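Labels, jars and the dreaded spice drawer

Quick one this month, got a cake in.

Been meaning to do labels for ages. Doğukan Canpolat wrote in asking how to get the old ones off jam jars without that grey sticky mess. Few things I do, in no order.

Hot water first. As hot as your hands will stand, squirt of washing up liquid, jar filled AND sat in it. 20 minutes. Most paper labels slide off whole. If it doesn't, leave it another 20 and go and do something else.

Glue left behind? Cooking oil and bicarb, mixed to a paste. Rub on, walk away, rub off with an old flannel. Not your good flannel. Peanut butter works too but what a waste.

Plastic labels — hairdryer. Warm one corner, pick it up with a fingernail, pull slowly. Yank it and you get the top layer only, then you're scraping till teatime.

Lids that smell of pickle. Out on a sunny windowsill for a day or 2, inside facing up. Still smelly? Bit of vinegar on kitchen roll, shut in a bag with the lid overnight. Curry paste lids never really come right, I keep those for screws.

New labels now. Masking tape and a pencil. Yes, pencil. Biro fades, felt tip smudges when your fingers are greasy. Masking tape peels off clean if you don't leave it for years. Put the month you filled it, "November" is plenty. I used to write the whole date and the weight and where I bought it. Never once looked.

If you want them prettier, plain white paper labels, and wipe the glass with a drop of vinegar first so they stick. Dry it properly. Proper paper ones don't like steam so keep them away from the kettle.

Cooking instructions! Cut them off the packet and tape them round the back of the jar. Rice, couscous, lentils, all of them. Saves guessing how much water. Si-woo Wang does this with flour as well, snips the bit that says plain or self raising and drops it in the top. I've made flat scones enough times to see the sense in it.

Herbs and seasoning mixes. Keep them off the shelf over the hob, heat and steam kills them. If you shake straight over a pan the steam gets in and it all clumps, so tip a bit in your hand first. Clumped allready? Few grains of dry rice in the jar, or bash it with a skewer. Rub a pinch between your fingers, if there's no smell it's only dust and wants to go.

Have a turn out before you relabel anything. Everything into a big bin or washing up bowl, wipe the shelf, then put back only what you'd cook with this week. The rest goes at the back or next door.
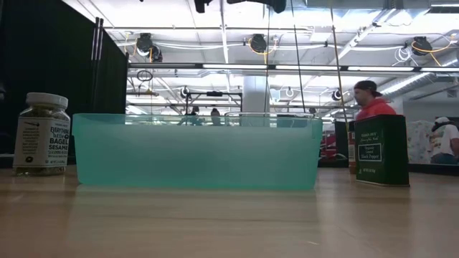

Seasoning jar and tub. White labels are easy to read from the side.

Drawer people: label the lid, not the side. Shelf people the other way round. Sounds obvious, took me years. If you swap from one to the other do both and be done with it.

Freezer tubs are a different animal. Masking tape falls off in the cold so stick it on while the tub is dry and at room temperature, press the ends down hard, then fill. Write what it IS. "Sauce" is no help to anyone in Febuary.

Next time: tea towels, and getting candle wax off a tablecloth.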